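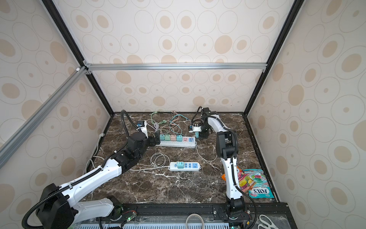
Table and walls at Flakholm. Marble-pattern top, oval wallpaper.

Denska colored plugs, progress note for September
To: Smaranda Ciobanu
From: Balthasar Egger

Smaranda, short one this time, writing between two calls. Proper numbers for the Droltard grant come with the claim form. This is just where we are.

Done since the last note

Table is finished. Went with the dark brown marble pattern with the light veins in the end, not the gray you saw in June. Pale plugs show up well on it, which was the whole point. White ones too. Small crumbs and bits of tape also show up less, a bonus for whoever cleans.

Wallpaper up on three sides. Cream with the beige and tan ovals. Yes it is busy. We wanted something closer to a living room than a lab, and the plain paint made everything too easy to spot. Left hand wall took two tries, first sheet went on crooked and had to come off. One spare roll left, in the cupboard under the stairs.

Plug set arrived from Zakaria. 42 adapters in pastel colors, one box. Checked against the packing slip, all there. A few pinks are a shade darker then the rest, have kept those apart and written to ask if it's a different batch. No answer yet.

Color guide drafted. One page. Still arguing over the greens. Mint next to light green on the same strip is hard for me to tell apart in the late afternoon and I think it'll be hard for older users too. Proposal is to keep both in the set but never put them side by side in the printed guide. Tell me if you hate that.

Not done

Cord tidying. The cables at the back of the table are still a mess. Clips are ordered, the stick on kind, because I don't want to drill the new top. Until they come it gets untangled by hand and is a tangle again by lunch.

Storage. Loose plugs need a tray with a lid. At the moment it's a shoebox and things end up on the table.

Large print version of the guide. Not started. Sorry.

Money

Budget for this stage 1131, of that around 500 gone on the table, paper and paste. Plugs were on the earlier invoice so don't look for them here. Clips and the tray come out of what's left and I dont expect to go over. Receipts scanned except the wallpaper paste, which I paid cash for and am still hunting the slip.

The strip itself

Using one with six outlets in a row, white. Tried a shorter one before that and the adapters crowded each other, you had to pull one out to get a grip on the next. Six in a row is better. I'd still like more space between outlets but have not found one at a sensible price. The outlet cover with the switch stays on the end of the row, easiest place to reach and it doesn't get in the way of the plugs.
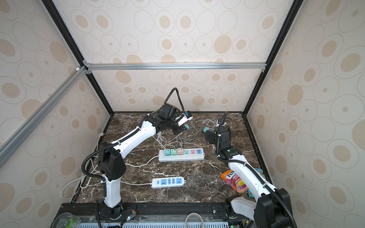
Does every household in the pilot get the same colors?
They all get the same set of colors, and each household decides which color goes with which appliance. The guide suggests a layout but they can ignore it.

Next month

Clips on, cords off the table top. Tray bought. Greens settled one way or the other, I need your answer on that before the guide goes to print. Then the large print one straight after, same layout, bigger page.

Also want to try the set with the overhead light off and just a lamp. Most people have their power strips behind a sofa or under a desk where it's dim, and pastels may not do much for them down there. If they don't we should look at adding a raised mark on each plug. Extra cost, no idea how much, will ask Zakaria when they get back to me about the pinks.

What I need from you: yes or no on the greens, and whether Droltard wants the paste receipt or will take a signed note for it.

Balthasar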